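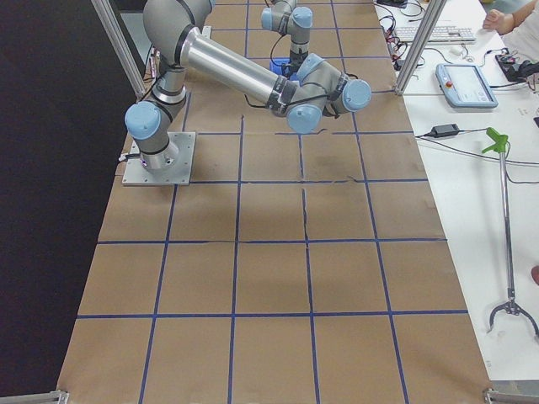

Timo Sauerland asked, on reading the draft, why the cell gets re-zeroed at all when both arms report good joint values at startup. Fair question. Joint values are good, yes. Table is what moves. Paper shifts, tape lifts, and the grid we use for placing objects no longer agrees with the base plates. So the routine below treats the table surface as part of the machine.

3.2 Cell setup and upkeep

The Skevdale cell has two arms over one shared table. Both bases are bolted through square plates. Kraft paper on top, blue tape grid on the paper. Cells are the only position reference the operator gets - no printed markers, no pins. We tried pins in September and dropped them, they snagged the cables.

Paper is replaced every 168 operating hours, sooner if a seam opens up. Tape is relaid at the same time, starting from the base plates and working outward. Imke Kohlhase relaid it once from the near edge instead, and the placement error doubled at the far end. Creases are tolerated. Loose tape in a cell that is in use is not.

Plate bolts are checked by hand before each block of 40 runs and with the torque wrench at each paper change. Cable loops at the wrist get a slow sweep through the full range, one arm at a time, speed held low on the pendant. If a loop pulls tight anywhere it is re-tied, then teh sweep is repeated from the start.
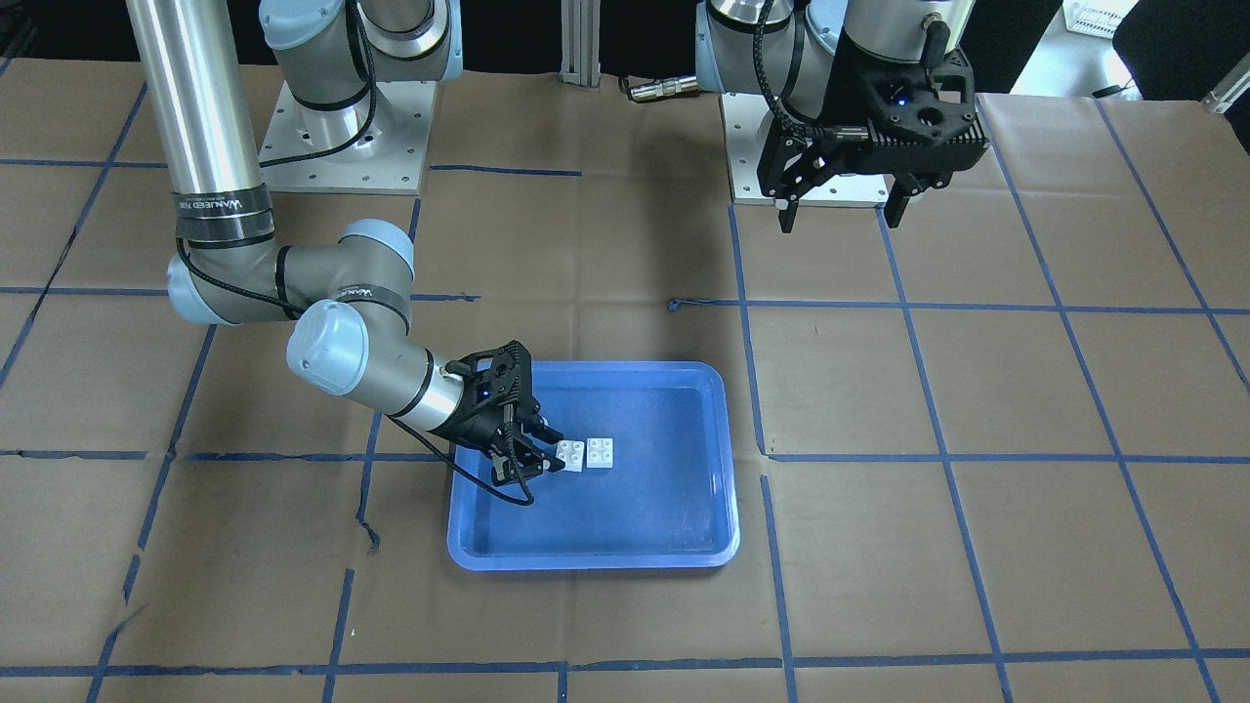
Gripper zero comes next. Fingers fully closed, offset written, fingers opened, then a test approach on a toy brick in the tray. Four approaches per gripper. Any contact before the close command counts as a fail and we go back to the offset. The tray is not fixed to the table, so its cell is written in the log and it is set down again by the grid lines after every reset.

Most faults in the first period came from connectors, not joints. Of 64 logged stops, the larger share cleared when a plug was reseated. Birgit Ackermann now labels both ends of every cable we swap, and the spare set from Oltmanns stays in a drawer under the desk. Controller restarts are logged seperately and are left out of the numbers in Section 4.

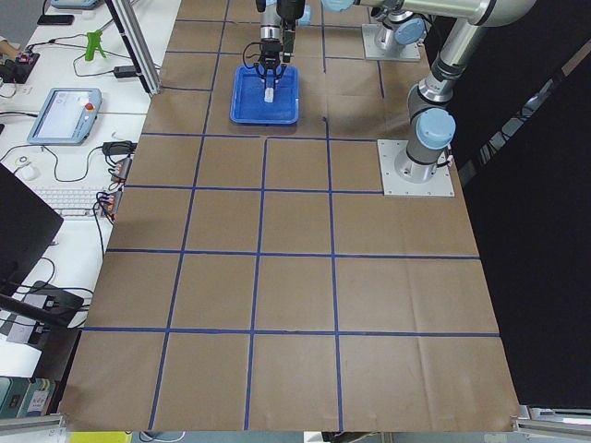 Figure 3. Test approach on a white block in the tray, second arm at the table's right edge.

Arms are parked before anyone reaches over the paper. Pendant stays on the desk, stop button in reach of whoever runs the check. Full routine was last revised 16 Apr 2020 - the only change was the order, sweep before gripper zero.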